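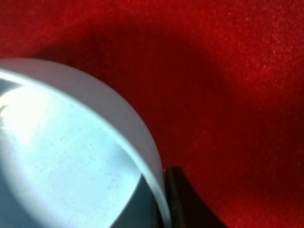

Monday, tox bench, 4:40 pm

OK so the bath salts panel is finally behaving! Ran the backlog of spiked urines through the Zeronel column again and the cathinone peaks came out sharp, no more of that ugly shoulder we kept arguing over before lunch. I'm blaming the old guard column (I know, I blamed it in February too).

Counts for whoever picks this up: 138 samples on the list, 127 run. The rest are in the back fridge, second shelf, and two of those are low volume, so please don't waste any on a repeat screen. Go straight to confirmation.

The Sayegh office called again wanting to know if a negative on our panel means the guy was clean. Told them no, it means he was negative for the stuff we look for, and the street chemists swap a group on the molecule faster than we can buy standards. They weren't thrilled. I'll write it up in plain words for the report, and somebody please read it before it goes out, my last one had a sentence that ran half a page.

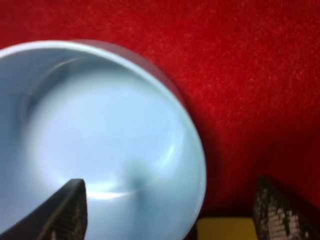 Pale blue plastic bowl, seen from above.

Still to do: new blanks (the last batch had a tiny caffeine peak, my coffee is a suspect), chase Zirkero for the deuterated standard, and fix the label printer, which is eating the first digit of every case number again. Left the pump on low flow overnight, don't shut it off!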